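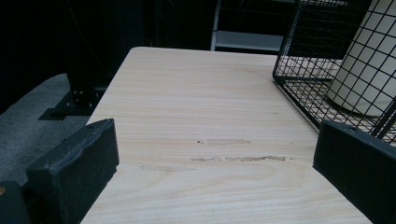 Steltlow water rates and the shutoff list

2 min read

prondel_east
The city posted the new shutoff list on July 12, 2021. 141 addresses, and 47 of them are in Prondel. You get on it if you owe more than $800. Does anyone know if a payment plan takes you off?

mindoreck
It does if you sign before the crew comes out. I did mine in April. They wanted 29 percent down and the rest spread over a year.

szulc_st
I pay my bill every month and my rate still went up. At some point people who use the water have to pay for it.

prondel_east
Some of these houses have pipes that leaked for years before the city owned up to it. My neighbor was billed for water that went into the ground.

szulc_st
Then she should dispute the bill. There is a form for that.

L. Sowa
Leokadia Sowa here, from Szulc Street. I filed that form and waited five months for an answer. The late fees kept adding up the whole time — they don't stop while you wait. I got part of it back in the end.

szulc_st
Five months is too long, I'll give you that. I still don't want the balance moved onto my bill.

mindoreck
It already is. The city borrows to cover what it can't collect and we all pay the interest. A rate based on income would cost less.

szulc_st
I'd want to see the numbers first.

prondel_east
Thanks mindoreck. I'll call about the plan tomorrow.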